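Dova Ring Cup, Cream with Duck Head

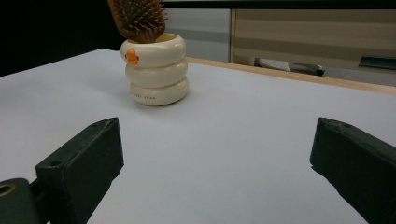 Dova Ring Cup in cream, used on a tabletop to hold a wooden hairbrush.

Home > Bath and Bedroom > Cups and Holders > Dova Ring Cup

Item no. 3262
In stock. Usually leaves the warehouse the next working day.

Product description

The Dova Ring Cup is a ceramic cup shaped like a stack of swim rings. There are three rings. The top one makes the rim, the middle one sits right under it, and the bottom one is the widest and makes the base. The glaze is cream and glossy. A small orange duck head sticks out from the top ring, and there is a short line of small orange-brown lettering across the front of the bottom ring.

We sell it mainly as a holder for the things that end up lying flat on a dresser or bathroom shelf. Hairbrushes are the most common use. Customers also write to us about combs, makeup brushes, toothbrushes, pens, and knitting needles. It is a cup, so you can drink from it too, but there is no handle and the rim is thick and rounded. Most people who try it for coffee go back to a mug.

The design was drawn by Eskil Åberg, who also did the soap dish and the tray in the Dova line. His first version had four rings and was too tall to fit under a standard medicine cabinet with a brush standing in it. One ring was taken out and the base was made wider.

Using it with a hairbrush

Put the brush in handle first with the bristles up. A paddle brush will lean to one side, and the head will hang out over the rim a little. This is normal. The handle rests against the inside of the cup and the wide bottom ring keeps it from tipping under the weight of an ordinary brush.

Wooden brushes should go in dry. If you wash a wooden brush, lay it bristles down on a towel until it is dry all the way through, then put it back in the cup. Water that runs down the handle collects at the bottom of the cup and the wood sits in it.

Very large brushes, such as the long bath brushes for the back, are too heavy for this cup. For those we suggest the Thevar Tall Holder, which has a weighted foot.

If you keep two brushes in the cup, put the handles in so that they cross. They take up more room at the top that way but they stay put. Three brushes is too many unless they are small.

Where to put it

The cup is meant for a flat surface. It does well on a dresser, a vanity, a desk, or a wide windowsill. The base is round and the outside of the bottom ring curves in where it meets the table, so don't set it close to the edge of a narrow shelf.

On a painted or lacquered surface, use a felt pad. The underside of the cup is left unglazed and can leave fine marks if it is pushed back and forth. A set of felt pads cut to fit is sold separately (see Related items).

Cleaning

Wash by hand with warm water and dish soap. The creases between the rings pick up dust and hair, and a soft toothbrush gets them clean. Go around each crease once, then rinse.

The duck head is part of the molded cup and is not glued on. It still sticks out and is the part most likely to chip. Do not lift the cup by it. In the sink, wash the cup by itself and keep it away from pans.

Do not use scouring powder or steel wool. Both will dull the glaze, and they will wear down the lettering. Hard water spots come off with a cloth dampened with white vinegar. Rinse afterward.

We do not recommend the dishwasher. Several customers have told us they use it with no trouble, but we have not tested for it and the guarantee does not cover it.

Details

Type: cup / upright holder
Material: ceramic
Color: cream, orange duck head
Finish: glossy outside, unglazed underside
Shape: three stacked rings, widest at the base
Handle: none
Drain hole: none
Lid: none
Packed: one cup per box
Brush: not included

Differences between pieces

The cups are glazed in small batches and the cream varies. Some come out closer to white and some closer to butter. If you are ordering two or more for the same shelf, write "same batch" in the order notes and we will pick them together.

The orange on the duck head also varies slightly. Small pinholes in the glaze, mostly down in the creases, are not treated as faults. Cracks, chips, and sharp spots are, and we will replace the cup.

Delivery and returns

Each cup ships in a fitted cardboard box with a paper sleeve around the duck head. Please keep the box until you have looked the cup over. Returns are accepted within 100 days if the cup is unused and in the original box.

If the cup arrives broken, send us a photo of the cup and one of the outside of the box. You do not need to mail the pieces back. Replacements are sent from the same stock, so if the item is sold out you will get a refund or can wait for the next delivery. The next one is due in June.

Orders of more than 20 pieces go through our trade desk. Contact Amr Shawky using the trade form. Shops can order by the carton, and cartons cannot be mixed with other items.

Customer questions

Can I keep a plant in it?
You can put a small plastic pot inside if it fits. We would not plant straight into the cup, as there is no drain hole.

Does the brush fall out when you take something else from the cup?
It can if the brush is top-heavy and the other item was holding it up. Take hold of the brush first.

Is it sold in other colors?
Cream only at present. A pale green was sold for one season and is not coming back.

Can I get the cup without the duck?
Not in this shape. The Ilix Plain Cup, item no. 1057, is close in size and has straight sides.

Is it safe for small children to use as a toothbrush cup?
It is ceramic and will break if dropped on tile. For a child's bathroom we would choose a plastic cup.

Related items

Dova Soap Dish, cream
Dova Tray, cream
Felt pads for Dova cups, pack of 3
Thevar Tall Holder
Ilix Plain Cup
Proltier Brush Cleaning Rake, for pulling hair out of paddle brushes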